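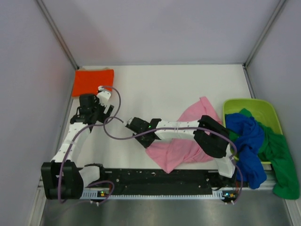 Orange cloth near the corner, lime-green tray on the white tabletop.

Is a prepaid funeral plan worth it, or am I being sold something?

Posted by Shengli Shen, September 2023

My mother is 80 and in decent health. In March she got a mailer from a funeral home called Grutetti offering a "locked price" plan for $3293, and she wants to sign. It covers cremation, a short service and the newspaper obituary. The salesman told her the same thing will cost far more in ten years, which may be true, but he would say that. I asked where the money sits until it's needed and got a brochure. Has anyone read the contract on one of these? She is also leaning toward their monthly payment option, and I can't find what happens if she dies before it's paid off.

Pieter Martens

Locked price on what, though? When my uncle died we pulled out his plan from Derese and the guarantee covered the funeral home's own services. The death certificates, the obituary and the crematory's fee were "cash advance items", and the family paid the difference. It came to $1000, on a plan he'd told everybody was paid in full.

Ask for the itemized price list and compare it line by line. I did that with two places near us and the same cremation was $2395 at the second one, no plan required. Ask who holds the money too – a trust or an insurance policy – and get the name in writing. If she moves to another state, can it be transferred, and what do they keep? On the monthly option, some contracts pay nothing extra if the person dies early, so you'd owe the balance. Your state's funeral board should be able to tell you if the home has complaints.

I'm not saying they're all crooked. I just wouldn't sign off a mailer.

Amo

we did a payable on death account at the bank instead. took 20 min. not sure how it works if she needs medicaid later so check that. also write the obituary yourself, the one they did for my dad had my sister's name wrong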